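The gripper that closed on nothing: notes on a silent cable fault

Posted in November
Filed under: bench notes, faults

For most of last month the left arm on our basket cell had a fault that showed up in the results and nowhere in the logs. It took far too long to find. I'm writing it up while I still have the numbers in front of me.

The task is simple. Take a basket by the rim at one end, lift it, set it down on another part of the table. We run it with several woven baskets of different depth and stiffness. Success is judged by a load check at the wrist after the lift.

Over one batch of 373 attempts we logged 73 failed lifts. The usual figure for this task is under 20. No alarms, no following errors, no dropped packets reported by the controller. As far as the software was concerned, the gripper had closed on the rim every time.

First wrong idea: the baskets

Severyn Kravchuk suspected the weave. A flared side moves when you push on it, and a finger tip can slide down the strands without ever getting over the rolled rim. It was a fair guess, and we spent two days on it. We changed the approach angle, then the approach height, then the closing speed. The failure rate moved a little each time and then went back to where it had been.

What should have stopped us sooner was that the failures came in clusters. You would get a long clean stretch and then four or five misses in a row. A bad approach angle gives you misses spread evenly through the batch.

Second wrong idea: calibration

Loredana Carbone redid the hand-eye calibration from scratch. The residuals were fine before and fine after. I mention it only so that the next person doesn't repeat it.

What the logs did say

Karla Zamudio pulled the raw gripper position for every failed lift and plotted it against wrist roll. Nearly all the failures sat on one side of the plot, with the wrist rolled toward the far end of its travel. In those runs the reported finger position was also perfectly flat for a fraction of a second during closing. A real encoder signal always has some noise in it. A flat line means you are reading the last good value again and again.

The Narance driver we use does exactly that. If a position frame is missing, it repeats the previous one and increments a counter. We had never read the counter. It stood at 1,431.

So the suspect became the cabling at the wrist. Both the heavier run from the upper arm and the thin lead at the gripper have to move with the joint, and the approach at the short end of the orange basket is the pose I used for checking them by hand, power off, one conductor at a time.

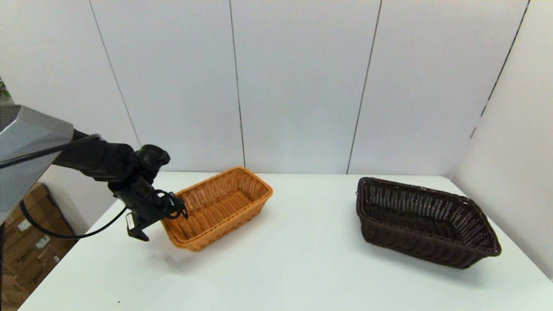 The fault and the fix

The thin lead had an intermittent break in one conductor, close to the strain relief. With the wrist near neutral it measured fine. Rolled far enough, it opened. The controller then saw a stale position, decided the fingers had reached their target, and started the lift with the grip half closed.

We replaced the lead, gave it a longer service loop, and moved the tie point back from the joint. The more important change is in software. A repeated frame during closing now raises a fault and holds the arm where it is. Wellington Andrade wanted a full stop with brakes — I preferred a hold, and we settled on a hold with a short timeout before the brakes go on.

This is a safety matter as well. An arm that lifts on a stale reading will do so with a hand near the rim too. The stale-frame check is now part of the startup test, and the counter is printed at the end of each batch.

Still open: why the driver ships with the repeat behavior on by default. I have written to Narance and will add their reply to this post.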